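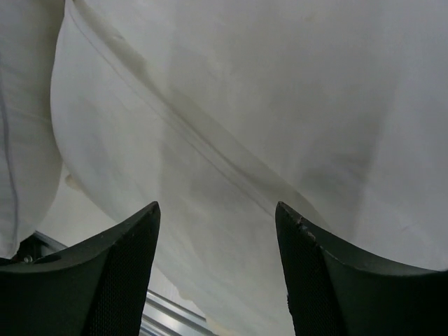 Cloth grasping, wrist view: seam detector and approach controller

21 November 2021
Carola Weidemann, with additions by Purificación Campos (marked PC)

Good day today, and I want to get it down before I forget which branch has what. The short version is that the seam detector now runs inside the approach loop, live, and the approach no longer hunts left and right in the last stretch. I'm really pleased with this one!

Where we were: the planner (Rirken) hands over to the wrist controller once the fingers are close to the cloth, and from there everything depends on the wrist view. The old controller used the outline of the cloth. That's fine from far off and useless up close, when white fabric fills nearly everything above the fingers and there is hardly any outline left to use. What you do have up close is the seam. Two thin parallel gray lines of stitching, running down to the right and ending just above the tip of the right finger. It's such a nice feature, long and continuous, and it bends with the material so it tells you something about the shape too.

The trouble is the shading. There's a broad grayish-brown band across the middle of the cloth, darkest right under the seam, and I still can't say how much of it is stain and how much is shadow. The old edge filter treated the dark side of that band as an edge and latched on to it about half the time, then slid off along it as it faded to the right. So the controller would chase a line that dissolved.

What I changed in Fliner (our perception node, for anyone new reading this):

- The filter now looks for a pair of lines with near constant spacing and ignores single edges completely. The band has no partner line, so it drops out.
- Spacing is estimated fresh at each handover. I had it as a fixed parameter before, which was silly, the distance to the cloth changes everything.
- The finger mask is now drawn from the gripper model plus the current opening. The dotted pattern on the inner faces was giving us a lovely field of false corners along both sides of the gap. Gone.
- The thin gray line down the left side of the other fold, over above the left finger, gets scored as a candidate and then rejected for having no partner. I log the rejection so we can see how close it came.

Mask detail for Purificación: the model has a clean edge on the right finger, but the real one has a chipped patch near the tip with light specks in it, and those specks leaked through as features. I grew the mask by 8 pixels there. Growing it everywhere eats into the cloth between the fingers, and that strip is exactly what we need.

PC: Agreed on growing it only locally, but please put it in the gripper config and not in the node. If we swap fingers we'll never remember it's in there.

Fair. Moved to config, commit is on the previtz-masks branch.

Replay results. I ran the new filter over 1000 saved wrist views from the July set, same ones as before so the comparison is fair. The old filter lost the seam in some 40 percent of the views where a person had marked one. The new one loses it far less, but I don't want to write a number until the marks have been checked, as I found a few where the marker had clearly followed the fold crease instead of the stitching. What I can say is that the failures look different now. Before, it would report a wrong line with high confidence. Now it mostly reports nothing, and the controller can do something sensible with nothing (hold still and wait for the next update).

PC: I looked through the "nothing" cases. Most are where the cloth rumples and the two lines merge. Could you accept a short gap if both ends agree on direction?

Yes, that's a great idea, and it's small. Tried it quickly in the afternoon by joining segments when the direction matches at both sides of the gap. Works on the handful I picked by hand, which proves little, but the joined curve sits where I'd have drawn it myself.

Approach controller. Error signal is now the offset between the end of the seam and the center of the gap between the fingertips, plus a small term on seam direction. I started with the direction term far too strong and the wrist wanted to roll all the time - halved it, halved it again, and it calmed down. Update rate is capped at 8 per second by the filter, so there's no point tuning the gains much tighter until that's faster.

One thing I don't love: the aluminum rail behind the cloth. It shows up in the opening between the left finger and the hanging part, and it has parallel grooved edges. Parallel! Of course my shiny new pair filter likes it. The spacing test throws it out most of the time, but with the fingers nearly at the cloth the two spacings can come close. For now I require that a candidate has cloth color on both sides. The highlights on the rail are light gray and the folds are a cool grayish white, so the margin is thin.

PC: We know where the rail is. Mask it from the cell model like the fingers, then drop the color test.

Also true, and cleaner. The cell model in Rirken is off by a little in that corner, so that needs measuring first. Not tonight.

Tooling note, small but it made the day so much nicer: Fashola can now step through a recorded approach with the filter stages side by side. Press 2 for the candidate view, where rejected lines are drawn thin with the reason next to them. I found the rail problem in a few minutes this way, and I'd have spent an evening on it with print statements. Please use it and tell me what's clumsy. I know the scrubber jumps when the recording has dropped updates.

Still open:

- check the seam marks in the July set, redo the comparison
- segment joining: pick a maximum gap from data, I guessed it
- rail mask, after the corner has been measured
- small beige-tan smudge on the edge of the cloth, left of the main part: the fold detector calls it a corner now and then. Ignore, or use it as a landmark? PC says ignore. I'm tempted, though, since it would make a handy check on whether the cloth has shifted between updates.
- gripper config needs a version field before anyone else branches from it

Branch to use for now is fliner-pairs, with previtz-masks merged in. Don't use main, the handover there still passes the old outline message and the wrist controller will sit and wait for a seam that never arrives.

Notebook questions: Carola Weidemann or Purificación Campos | © 2021 Previtz cloth handling group | Back to top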